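サイト内検索 キーワードを入力 検索

Anis シミュレーションセル 設定ガイド
4章 広角カメラと手先カメラの確認

本章では、Urent版の双腕モデルをMisthamの部屋に読み込んだ後の、カメラの確認手順を説明いたします。作業の前に、3章の設定を保存してください。

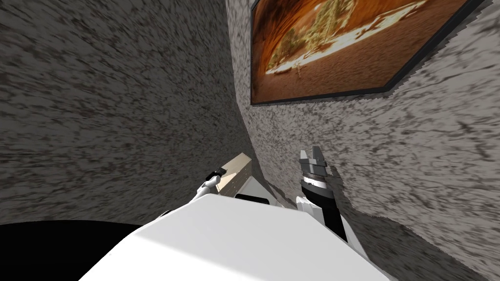
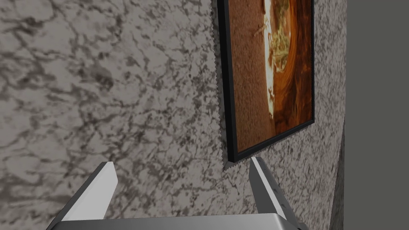
どちらの視点でも、壁の額が上の方に見えます。

読了時間:4分

1. シミュレータを停止の状態にして、シーン「Bainbridge」を開きます。
2. 広角の視点に切り替えます。白い本体が画面の下側に来て、右アームのグリッパーの指が上を向いていることを確認します。
3. ベージュの箱の位置を見ます。1枚目の画像では、左アームの黒い先端が箱に接しています。
4. 手先の視点に切り替えます。2枚目の画像のように、2本の指が下から入り、間に何も挟んでいない状態が基準です。
5. 指の開きの値を700にして、「適用」を押します。
6. 更新の間隔を23にして、シーンを保存します。

注意:手順5の値は2000を超えないようにしてください。超えた場合、指のモデルが手首と干渉して、計算が止まることがあります。

補足:額の縁がギザギザに表示されることがあります。これは描画の設定によるもので、アームの動作には影響がありません。気になる場合は、描画の品質を一段上げてください。

補足:広角の視点では壁の模様が曲がって見えますが、レンズの値を直す必要はありません。

視点が切り替わらないときは、シーンを一度閉じて、手順1からもう一度行ってください。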